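Home | About | What We Take | Opening Hours | Tralia Branch | Contact

Search this site
Enter keywords
Go

About the Lestedier Lending Room

We lend things! All sorts of things, from sewing boxes to computer mice to the one cake pan you need for a birthday and then never again. The Lestedier Lending Room opened in a former shoe store on the Flonier side of town, and it has grown a good deal faster than any of us expected. Our shelves now hold 1,709 items, every one of them donated, cleaned, checked and given a number, and we know people who come in just to see what turned up since their last visit (we completely understand this, we do it too).

The idea came from a moving sale. Three households on one street were all getting rid of the same folding ladder, and a fourth was out buying one. We started with a borrowed garage and a notebook. By the first July we had run out of garage. The notebook is still here, by the way, and you are welcome to leaf through it. The early handwriting is terrible.

How it works

Membership is free for anyone who lives or works in Lestedier or Tralia. Bring something with your address on it, choose what you'd like, and keep it for up to 2 weeks. You can renew once if there's no waiting list. We lend some 70 things on a busy day, and most of them come back early – people are wonderfully careful with stuff that belongs to the whole neighborhood.

If something breaks, tell us. Please don't hide it at the bottom of the bag! Things wear out, and our repair table loves a challenge.

The front room

We are very proud of the front room. When we took over the store it had bare floors and one wobbly stool, and for a long while people filled in their forms standing up. Then a design office called Kusuma closed its showroom and offered us its upholstered seating, the whole lot of it, gray and lime green, with a mustard-yellow table top that is covered in fabric too. It took two trips in a van and a lot of shouting on the corner, but it fit.

Now it's where everything happens. You can sit down on the gray bench with your bag next to you and take your time. Small desk things and anything waiting to be numbered tend to gather on the yellow top, so have a look before you head for the shelves.
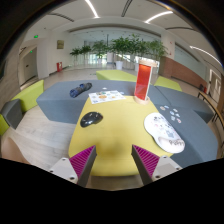

We do ask that drinks stay on the counter by the door, as fabric and coffee are a bad match and we learned that early. Everything else is relaxed. Sit as long as you like, try the weight of things, ask what a gadget is for. Half of our best conversations have started with "what on earth is this?"

What's next

We'd love to reach 2,000 items, and we are looking for more garden tools and board games with all their pieces. A second set of shelves is going up in the back, and the Tralia branch will soon open in the evenings until 8 p.m.

Comments

plumtree_lane: Borrowed the big soup pot for a family party and it was spotless. Thank you!!

Dotty B.: Do you take jigsaw puzzles? I have counted the pieces in most of them.

Lending Room: Yes please, Dotty! Drop them off any time we're open.

greenwheel: that gray bench is comfier than my couch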